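Aus der Werkstatt | Holzblasinstrumente

April, Redaktion Sudari Musikhaus

Liebe Leserinnen und Leser,

viele Kundinnen und Kunden fragen uns nach einer Bassklarinette für den Einstieg. Lange konnten wir nur gebrauchte Instrumente anbieten, und diese waren oft schwer zu regulieren. Jetzt haben wir das Modell Harnbridge 62 in das Programm genommen. Es geht bis zum tiefen Es, der Korpus ist aus Kunststoff und in der Mitte teilbar. So passt das Instrument in einen kurzen Koffer, den auch ein Schulkind tragen kann.

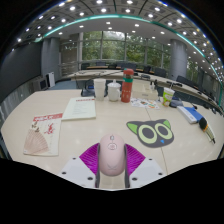
Die Klappen sind versilbert und für kleinere Hände etwas enger gesetzt. Wir haben fünf Instrumente aus der ersten Lieferung in der Werkstatt geprüft. Bei zwei davon war die Überblasklappe nicht ganz dicht, dieses haben wir vor dem Verkauf korrigiert. Die Stimmung ist in der Mittellage sauber, im hohen Register muss man ein wenig mit dem Ansatz helfen. Das ist bei einer Bassklarinette in dieser Preisklasse normal.

Zum Lieferumfang gehören ein Mundstück, ein S-Bogen, ein höhenverstellbarer Stachel und ein Gurt. Das Mundstück ist brauchbar für die ersten Monate. Wer schon Klarinette spielt, wird wahrscheinlich bald ein offeneres wünschen – wir empfehlen dann das Clastham B7. 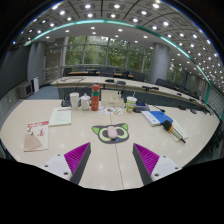

Man kann das Instrument auch mieten. Die Miete beträgt 46 Euro im Monat, nach sieben Monaten ist ein Kauf mit voller Anrechnung möglich. Eine Durchsicht ist inbegriffen. Blätter der Stärke 2 liegen bei, weitere bekommen Sie bei uns einzeln oder in der Schachtel.

Für die Reinigung nehmen Sie bitte einen großen Durchziehwischer, der kleine für die B-Klarinette bleibt leicht stecken. Neue Korkfette von Abou Zeid sind ebenfalls eingetroffen. Zum Probespielen bitten wir um eine kurze Anmeldung per E-Mail, der Raum ist ab 14 Uhr frei.

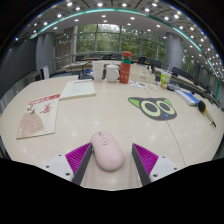
Rosa Funkmaus auf dem Tisch

Wir verwenden Cookies, um unser Angebot zu verbessern. Einstellungen | Akzeptieren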